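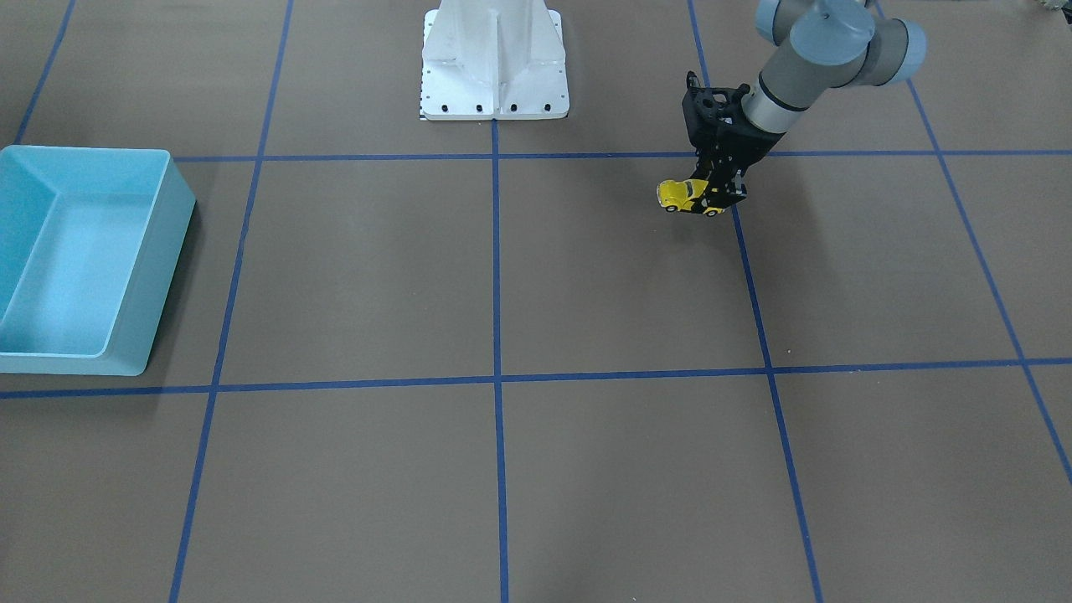

What did the second arm change in the Wellerow build? Mostly the wiring. Each arm now has its own supply, and the old Benditz controller went back on the shelf in March.

The floor grid is blue tape. I pick a square, set the toy car down in it and run the left arm. Last night it did 119 picks before I stopped to retighten the gripper screws. I still have 27 cable clips to put on, and the right arm needs its zero set again.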